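Search this site Search Go

Week 2 notes: Sound in silent comedy

Hi all! I'm putting these up early so you can skim them before the screening (and so I stop getting emails asking for them). We're watching Caridow, which runs 40 minutes, and then the first 20 minutes of Bruster for contrast.

Both were made without recorded sound, so everything you hear was added later by an accompanist. Margareta Bucur plays piano on our print of Caridow and I love what she does with the staircase chase: she drops out completely, two whole beats, right before the fall. Listen for it!
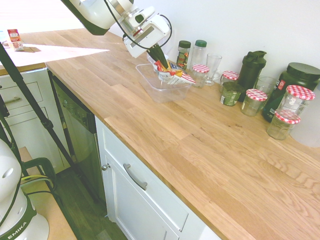
Do you need to read the Lindqvist chapter before the screening? Read it afterward, please, because she gives away the ending of Bruster on her second page.

While you watch, jot down any moment where the music gets ahead of the actor. I'd like at least one from each film. Teodor Cârstea argues in the reader that this ruins the joke, and I go back and forth on it myself. Bring your notes and we'll fight it out in section.

Recent handouts
Week 1: What counts as a gag?
Reading list, updated
How to write a shot log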